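I have been meaning to sort out the little back bedroom at Sirnbridge since February, and this morning, with a pot of tea inside me and the radio going downstairs, I finally made a start on the bed. It had become the place where things get put down (you know the sort of bed I mean) and it was high time somebody could sleep in it again!

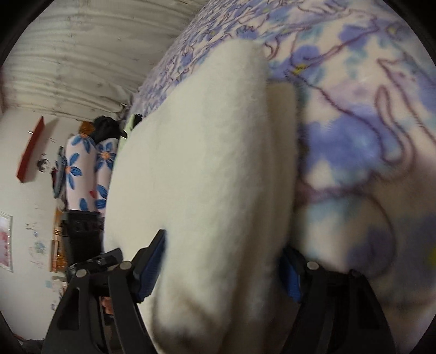
My mother always said you should begin with whatever takes up the most space, and I still do it her way, even when it means carrying things out to the landing and tripping over them later. Pillows first, then, and I do love a fluffy white one against all those blue and violet flowers, even if it shows every speck. The blanket is staying whatever happens. I've looked at plainer ones, and I always come home and feel glad of this one.

Fleece is another matter, and I do go on about it, I know. I wash mine cool, with hardly any powder, and dry it over the banister well away from the heater, which keeps it soft for years. Folding it is where I come unstuck.

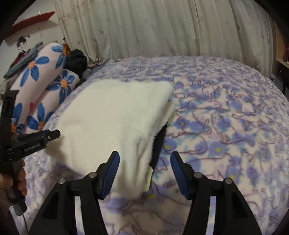

I start off with good intentions and neat corners, and then I find something tucked in the folds that belongs in another room altogether, and off I go with it, and there's another quarter of an hour gone. So now I keep a basket by the door and everything goes in there until the end. Hair things, cords and odd bits of packaging are the worst for wandering, and I'd like a drawer for them by the summer. 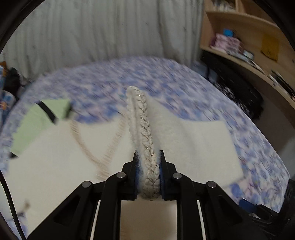
Nigel Pearce writes that a shoebox lid inside the drawer does very well for the small things, and that he would put the fleece at the foot of the bed and not bother folding it at all. I may well take him up on the lid. The fleece I shall carry on folding, badly, and the landing still needs clearing before supper.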